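Tres novelas de fantasmas y ninguna sábana

2021-10-23

Me había prometido no empezar otra saga hasta terminar las que tengo a medias, que son 4. La promesa duró lo que tardé en entrar en la librería Fuentealba «solo a mirar».

Salí con la trilogía de Flalthorpe completa. Va de un internado inglés donde en 1821 desapareció una clase entera, y de Gina, alumna nueva, que empieza a recibir deberes corregidos por una maestra muerta. Con bastante mala letra, por cierto.

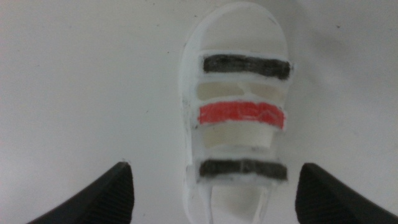
El primer tomo me lo leí en dos noches. El segundo sufre el mal de los segundos tomos: todos caminan mucho por pasillos y se callan cosas que resolverían el libro en media página. El tercero remonta, aunque el romance con el jardinero me sobra desde la primera azada.

La edición de Plitard es bonita y trae erratas para todos los gustos. En el capítulo final el fantasma «se desvaneze», y ahí se me fue el miedo.

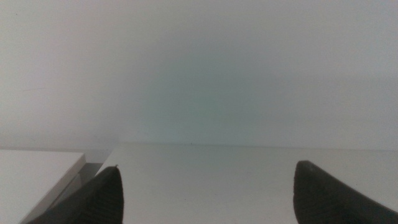 Mesa blanca y pared clara.

En febrero sale una precuela. No pienso comprarla hasta que baje de precio, o hasta que vuelva a pasar por la librería.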